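Sirelari Animal Rescue Alliance
Minutes of the Operations Meeting

Present: Catalina Bustos (chair), Arlindo Portela (minutes), intake coordinator, foster coordinator, transport lead, clinic liaison
Apologies: web and records lead (written report supplied)

1. Minutes of the previous meeting

Accepted with one correction. Under item 4, "kennel run 3" should read "kennel run 2." Run 3 was out of use on that date for drain work.

2. Matters arising

2.1 Drain work on run 3 is complete. The run was returned to service after one disinfection cycle and a full drying period.

2.2 The microchip reader on the Norwood van gave intermittent failures on older chips. The battery contacts were cleaned and the fault has not recurred. The transport lead will keep the backup reader in the van until the next meeting.

2.3 The quote for replacement latches was received from Mac Mathúna Fencing. The quoted latch is the same gauge as the present one. C. Bustos asked for a price on the heavier model before any order is placed. Carried forward.

3. Intake and quarantine

3.1 The intake coordinator reported that cats from the Prilbridge property are still arriving in small groups. All are being held separately from the general cat population until two negative fecal results are on file. One result is not sufficient, and the intake form will be changed to show two boxes.

3.2 Ringworm. Two kittens showed positive cultures. Both are in isolation and on dips. Staff handling them are to go last on the cleaning rota, and are to change their overshirt before entering any other room. The meeting agreed that this rule applies to short visits as well.

3.3 Bedding. Quarantine bedding is to be washed in its own load, hot, with no softener. It is not to be shaken out indoors. Baskets used to carry it are to be sprayed and left for the full contact time printed on the disinfectant label, then rinsed.
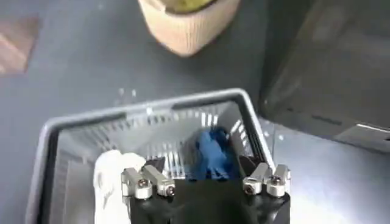 Slotted gray basket with white cloth

3.4 It was noted that some laundry has been left in the machines overnight. The closing checklist will have a line added for this. Action: A. Portela.

4. Foster program

4.1 The foster coordinator proposed a change to the standard placement agreement. At present a foster home may return a cat at any time with no notice. The proposal asks for 3 days' notice except in the case of illness, bites, or a change in the household. After discussion the meeting accepted the proposal on the understanding that it is a request and carries no penalty.

4.2 Homes with resident cats. The separation period stays at two weeks. A. Portela asked whether it could be shortened for adult cats with complete test results. The clinic liaison advised against this, as upper respiratory signs may appear late in the period. No change.

4.3 Supplies. Each home will receive one carrier, one litter tray, and one bag of dry food at placement. Carriers are to be logged out by number. Several came back last season without doors – the log will now record doors separately.

4.4 The target for active foster homes was set at 25 by the end of August. C. Bustos asked that the count exclude homes that are approved but have not taken a cat in the past year.

5. Clinic and medication

5.1 Medication for foster cats is to be sent out with a printed sheet showing dose, time, and final day. Handwritten labels alone will no longer be used.

5.2 The clinic liaison reported that the refrigerator log has gaps on weekends. Temperatures are to be read and entered once per shift. If a reading is out of range, the vaccine stock is to be set aside and marked, and the clinic called before any of it is used or discarded.

5.3 Post-surgery collars. Soft collars have been chewed through by two cats. The rigid type will be the default for spay cases until further notice.

6. Budget

6.1 The meeting approved $3000 for spay and neuter work on the Prilbridge cats. Any unspent part returns to the general medical fund.

6.2 A limit of $100 was confirmed for small purchases made without prior approval. Receipts must be attached to the claim. Photographs of receipts are acceptable if the total and date can be read.

7. Records and website

7.1 The written report was taken as read. Adoption pages are now removed on the day a cat is reserved, where before they stayed up until collection.

7.2 Duplicate entries remain in the database for cats returned from adoption. A returned cat is to keep its original number. The records lead will merge the existing duplicates and list any that cannot be matched by chip.

8. Any other business

8.1 C. Bustos asked that keys to the Norwood store be signed for in the book.

The meeting was closed by the chair.
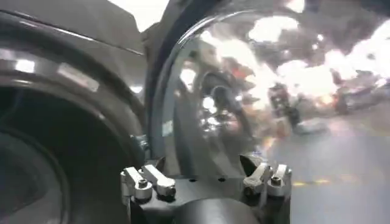
Norwood, 16 May 2018

Addendum to the minutes, circulated by A. Portela

Item 2.3: Mac Mathúna Fencing has supplied the price for the heavier latch. It will be tabled at the next meeting with the original quote.

Item 3.1: The revised intake form is in use. Old copies should be recycled – please check the clipboards as well as the drawer.

Item 5.2: The weekend log sheet has been moved to the refrigerator door. Corrections to these minutes should be sent to A. Portela in writing before the next meeting.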